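Tischplatte Jestberg, hell geölt

Manche Möbelstücke sucht man lange, und wenn sie dann im Raum stehen, fragt man sich, warum man so viele Jahre an einem wackligen Klapptisch geschnitten, geklebt und verpackt hat. So ging es uns mit dem Jestberg, den wir zuerst für die eigene Werkstatt bauen ließen und der seither einen festen Platz in unserem Sortiment hat. Er ist ein Tisch für Leute, die mit den Händen arbeiten: Bilderrahmen füllen, Passepartouts zuschneiden, getrocknete Gräser binden, Kärtchen beschriften und am Ende alles hübsch eingewickelt in die Kiste legen.

Die Platte ist aus Massivholz, honigfarben, mit einer ruhigen Maserung, auf der man auch kleine Dinge gut wiederfindet. Wir ölen sie zweimal und schleifen dazwischen von Hand. Dadurch fühlt sie sich warm an und bleibt trotzdem griffig genug, dass ein Rahmen beim Einlegen der Karte nicht davonrutscht. Lack haben wir lange ausprobiert und wieder verworfen — er sah in den ersten Wochen wunderschön aus und danach leider nicht mehr.

Gern steht so ein Tisch auch auf einer Galerie oder vor einer Brüstung, wo von unten Leben heraufkommt und man beim Arbeiten ab und zu den Blick schweifen lassen kann. Die Rückkante ist genauso sauber gerundet wie die Vorderkante, er muss sich also nirgends an einer Wand verstecken.

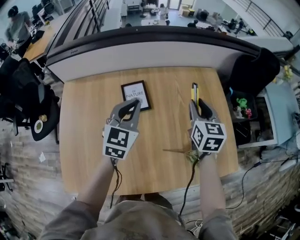
Seite zuletzt geändert: 18.08.2023

Auf der Platte liegen ein kleiner schwarzer Rahmen mit der Karte „NATURE“ und ein dünner brauner Zweig, dazu ist ein gelbes Cuttermesser mit schwarzem Schieber zu sehen. Rahmen, Karte und Messer gehören nicht zum Lieferumfang. Wer ähnliche Rahmen sucht, wird bei unserer Reihe Akska fündig, die es in Schwarz und in Natur gibt und die wir auch einzeln verschicken.

Weil wir oft danach gefragt werden: Bitte schneiden Sie mit dem Cuttermesser nicht direkt auf dem Holz. Eine Schneidematte gehört einfach dazu, und die Matte Makau passt in der Breite genau zwischen die beiden vorderen Tischbeine, sodass links und rechts noch Platz für Kleber, Lineal und die Kaffeetasse bleibt. Passiert doch einmal ein Schnitt, ist das kein Drama. Feine Kratzer lassen sich mit Schleifpapier in Faserrichtung herausnehmen, dann ein wenig Öl auf ein fusselfreies Tuch geben, einreiben, den Überschuss abnehmen und über Nacht stehen lassen. Das mit Öl getränkte Tuch bitte zum Trocknen im Freien ausbreiten und nicht zusammengeknüllt wegwerfen, es kann sich sonst selbst entzünden.

Das Gestell

Unter der Platte sitzt das Gestell Ruangrit, pulverbeschichtet, in Schwarz oder Lichtgrau. Es wird mit 18 Schrauben befestigt, die in eingelassene Gewindehülsen greifen, und darum dürfen Sie den Tisch bei einem Umzug ruhig wieder auseinandernehmen, ohne dass die Löcher ausleiern. Der passende Schlüssel liegt bei. Zu zweit ist das Aufbauen sehr viel angenehmer, vor allem beim Umdrehen, denn der Tisch wiegt mit Gestell 65 kg und möchte nicht auf einer Ecke abgesetzt werden. Die Füße sind einzeln verstellbar, für alte Dielenböden ein Segen.

Größe und Ausführung

Länge der Platte: 2,195 m
Holz: massiv, geölt, honigfarben
Gestell: Ruangrit, Schwarz oder Lichtgrau
Gewicht mit Gestell: 65 kg
Garantie auf das Gestell: 7 Jahre

Die etwas krumme Länge stammt noch von unserem ersten Exemplar, das zwischen zwei Pfeiler passen musste. Wir haben sie beibehalten, weil sich daran zwei Personen gut gegenübersitzen und trotzdem ihre Sachen ausbreiten können. Andere Längen fertigen wir auf Anfrage, allerdings nur kürzer. Rechnen Sie dafür bitte mit einer längeren Wartezeit, denn jede Platte wird einzeln verleimt und darf danach erst einmal ruhen.

Pflege im Alltag

Krümel, Papierschnipsel und abgefallene Blättchen von Trockenblumen kehren Sie am besten mit einem weichen Handfeger zusammen. Feucht wischen geht natürlich auch, nur nicht triefend nass, und verschüttetes Wasser sollte nicht stehen bleiben. Einmal im Jahr nachölen genügt den meisten; wer täglich viel klebt und schneidet, macht es lieber zweimal. Holz dunkelt mit dem Licht ein wenig nach — steht der Tisch am Fenster, rücken Sie Matte und Rahmen hin und wieder an eine andere Stelle, sonst zeichnen sich irgendwann helle Rechtecke ab.

Lieferung

Platte und Gestell kommen in getrennten Kartons und werden bis hinter die erste Tür gebracht. Wenn der Tisch eine Treppe hinauf soll, schreiben Sie uns das bitte schon bei der Bestellung dazu, am liebsten mit der Breite der engsten Stelle. Holzmuster verschicken wir gern vorab, ein kleines geöltes Stück zum Anfassen, das Sie selbstverständlich behalten dürfen. Die Gestellfarbe Lichtgrau ist seit Juli wieder vorrätig.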